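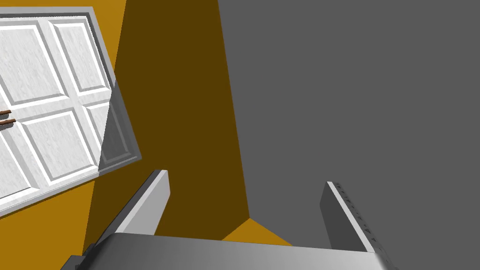
Duty of repair is the part of tenancy law I love most, and a good walk-round inspection is where it comes alive! Everything on this list is something a tenant can look at without tools, and something a court or tribunal can weigh up afterwards. Open things as you go. A white panelled cabinet door swung open and sitting at an angle is worth a line in the comments column – write which way it leans, which room it's in, and whether it shuts. Small entries like that have carried more hearings than any long letter of complaint I have read.

Checklist last revised September 1, 2021. Comments are by Fanni Lengyel, from the walk-round at Roussel House, flat 24.

## Before you go in

- [x] **Tenancy agreement to hand, all pages.** Page 7 has the repairs clause. Lovely clear wording, and it names the landlord as Skotano, which settles who gets the notice.
- [x] **Notice of visit given in writing.** Sent to the agent, Brimevix, and they replied the same afternoon. Keep the reply!
- [ ] **Last inspection report.** Asked for in May, still not here. Ask again and quote the first request.

## Getting out safely

- [x] **Front door opens from inside without a key.** Yes, easily.
- [x] **Stairs and landing clear.** One pushchair, moved while we were there. Raise it kindly with the neighbours first.
- [ ] **Smoke alarm sounds on test.** Hall fine. Kitchen silent. Report today, in writing, even if you have already phoned.

## Kitchen and storage

- [x] **Doors and hinges.** Two stiff, one loose. The tenant had noted all three with dates, which made me very happy.
- [ ] **Sockets and switches.** Crack in the plate by the cooker. Don't use it, tape a note over it, add it to the list.
- [x] **Water runs clear, hot and cold.** Good pressure too.

## Damp and heating

- [ ] **Walls behind furniture.** Mould in the back bedroom, low down. Put a ruler next to it when you take your photo – a judge can't guess the size.
- [x] **Windows open and lock.** All but the bathroom, painted shut. That goes under ventilation as well.
- [x] **Heating reaches every room.** It does.

## Paperwork afterwards

- [x] **Copy of this sheet left with the tenant.** Signed by both of us.
- [x] **Entered in the Tistalis case log.** Entry 241.
- [ ] **Repair costs claimed.** The tenant paid 1000 for the boiler herself and has the receipt. Check the clause on refunds before writing to Skotano.
- [ ] **Date set for the second visit.** Waiting on Brimevix. Bring this sheet and use a different colour pen, so the two visits stay easy to tell apart.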